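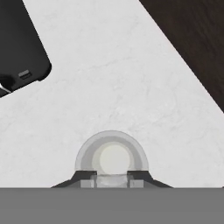
*Heller Marmor, dunkles Holz, gerendert*

## Schulträger bietet Vergleich mit Verschwiegenheitsklausel an. Unterschreiben?

**graupel_nord**, 12. April 2019

Unsere Tochter hat eine diagnostizierte Lese-Rechtschreib-Störung und geht in Klasse 9 an eine Schule in freier Trägerschaft (Träger ist die Clelgate gGmbH, Standort Girar). Der Nachteilsausgleich wurde uns schriftlich zugesagt: mehr Zeit bei Klassenarbeiten, Aufgaben in größerer Schrift. Bekommen hat sie ihn seit Oktober in einem einzigen Fach. Wir haben gemahnt, Gespräche geführt und irgendwann eine private Lerntherapie bezahlt, weil die Noten weggebrochen sind.

Jetzt kommt vom Träger ein „Vergleichsangebot ohne Anerkennung einer Rechtspflicht“. 1.806 Euro, dafür verzichten wir auf alle weiteren Ansprüche „gleich aus welchem Rechtsgrund“ und reden mit niemandem darüber, auch nicht mit anderen Eltern. Es soll außerdem eine gemeinsame Erklärung auf die Schulseite, in der steht, man habe sich „im Interesse des Kindes verständigt“. Den Text dieser Erklärung haben wir noch nicht gesehen. Frist: 4 Wochen.

Mein Mann will das Geld nehmen. Ich traue der Sache nicht. In dem Papier steht kein Wort darüber, ob der Nachteilsausgleich künftig gewährt wird. Muss so etwas nicht hinein? Und gilt das Schweigen auch gegenüber der Schulaufsicht?

---

**kreidestaub**

Nehmt das Geld. Gegen Privatschulen gewinnt man sowieso nie, die haben ihre Anwälte. Bei meinem Neffen war es genauso, der ist dann gewechselt und gut war.

---

**Getachew Kumsa**

Dass man „sowieso nie“ gewinnt, halte ich für Unsinn, aber ein sicherer Fall ist es auch nicht. Ich bin kein Anwalt, habe als Elternvertreter allerdings einige solcher Papiere gelesen. Die meisten waren freundlich formuliert und für die Familie ziemlich dünn.

Zur Verschwiegenheit: Lasst euch schriftlich geben, dass Auskünfte gegenüber Behörden, Gerichten, Anwälten, Ärzten und Therapeuten ausgenommen sind. Ein seriöser Träger streicht euch das ohne Murren hinein. Ziert er sich, wisst ihr, worum es ihm geht. Fragt auch nach einer Vertragsstrafe, die versteckt sich gern im vorletzten Absatz. 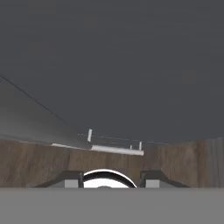 Ihr habt, soweit ich das verstehe, mehrere Anliegen, und der Träger behandelt sie als eines. Da ist der Nachteilsausgleich bis zum Abschluss, dann das Geld für die Lerntherapie, dann die öffentliche Erklärung. Für mich verhalten sie sich wie die drei weißen Pfosten auf dem Bild: einer deutlich am höchsten, einer kürzer, einer ganz klein. Am höchsten steht der Nachteilsausgleich, und ausgerechnet der fehlt im Entwurf. Die Erklärung kann euch ziemlich egal sein, solange ihr den Wortlaut vorher seht und der Name eurer Tochter nicht auftaucht.

„Gleich aus welchem Rechtsgrund“ würde ich so niemals unterschreiben. Damit könnte man euch später auch Ansprüche abschneiden, von denen ihr heute nichts wisst, etwa falls im nächsten Schuljahr wieder nichts passiert. Begrenzt den Verzicht auf einen Zeitraum, der am Tag der Unterschrift endet.

Und rechnet nach, was die Therapie bisher gekostet hat. 1.806 Euro klingt nach einer Summe, die jemand ausgerechnet hat. Ich wüsste gern, wie.

---

**tafelseite_b**

Ich stimme Getachew Kumsa weitgehend zu, nur beim „seriösen Träger“ bin ich weniger zuversichtlich. Bei uns hieß es auch, die Ausnahme für Behörden sei selbstverständlich und müsse deshalb nicht in den Text. Wir haben darauf bestanden. Es hat eine Woche gedauert und einen gereizten Anruf gekostet, dann stand sie drin.

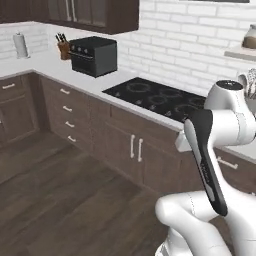

Die Beschwerde bei der Schulaufsicht würde ich nicht überschätzen. Bei Schulen in freier Trägerschaft hat sie weniger Durchgriff als bei staatlichen, und wie viel genau, hängt vom Bundesland ab, das du nicht nennst. Unsere nahm etwa den Weg des weißen Roboterarms auf dem Bild, der erst nach links ausholt und dann nach oben geht: zuerst Schulleitung, dann Träger, dann wieder Schulleitung, am Schluss die Behörde. Wer direkt oben anfängt, wird meistens zurückgeschickt. Heb also jede Mail auf, auch die netten.

Beim Geld noch etwas Unbequemes: Dass ihr 100 Prozent der Therapiekosten seht, glaube ich nicht. Man wird euch entgegenhalten, die Therapie wäre auch mit Nachteilsausgleich nötig gewesen, und ganz falsch ist das ja nicht.

Uns wurde damals eine Schlichtung bei der Kanzlei Lahtinen vorgeschlagen, bezahlt vom Träger. Fragt in so einem Fall, wer den Schlichter ausgesucht hat. Ich würde lieber eine Erstberatung bei einem Fachanwalt für Verwaltungsrecht nehmen, der Schulrecht macht, und den Preis vorher schriftlich klären. Vier Wochen reichen dafür.

---

**graupel_nord**

Danke euch. Den Entwurf schicke ich mit Änderungen zurück: Verzicht nur bis zum Tag der Unterschrift, Behörden und Ärzte ausgenommen, Nachteilsausgleich in allen Fächern bis zum Abschluss. Mein Mann meint, dann ziehen sie das Angebot zurück. Kann sein. Bundesland reiche ich nach, sobald ich weiß, ob ich das hier überhaupt schreiben sollte.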